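Cendard Lane Sessions
README for the Wistascombe bookings table

Cendard Lane Sessions is a table of lane bookings and offers at the Wistascombe bowling centre. Each row is one booking. The table was exported from the Lis till system and cleaned with Flivus, a small set of scripts kept in the tools folder.

Contents

sessions.csv — one row per booking, 1,000 rows
offers.csv — 42 offers, with start and end dates
closures.csv — lanes out of use, by session

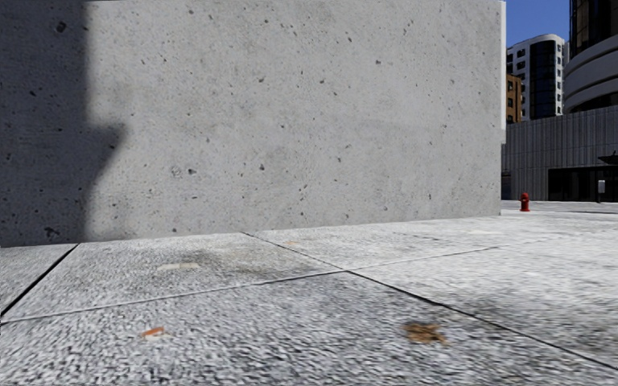 Fields in sessions.csv

session_id: text, unique
lane: whole number, 1 to 6
party_size: whole number, blank if not entered at the desk
shoe_hire: yes or no
offer_code: matches offers.csv, blank if full price was paid
booking_type: league, open or party

League bookings carry one row per lane and evening, whatever the number of teams. Party bookings that use two lanes appear as two rows with the same session_id and a suffix of a or b. Prices are in pence and include shoe hire where shoe_hire is yes.

Names, phone numbers and card details were removed before export. Free-text notes from the desk were dropped as well.

Known problems

Offer codes typed by hand were not always in capitals. Flivus corrects the case but leaves misspelt codes as they are. Bookings moved to another lane after the start keep the first lane number. Party size is missing in 200 rows, mostly walk-ins. 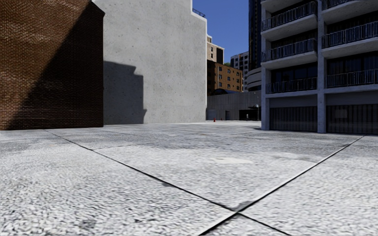

Last changed: October 2021

Changes in this version

Closures moved to their own file. The May league rows, entered twice in the previous version, now appear once — session_id values are unchanged. The scores column has been withdrawn.

Use

Free for teaching and private study. Ask before passing on altered copies.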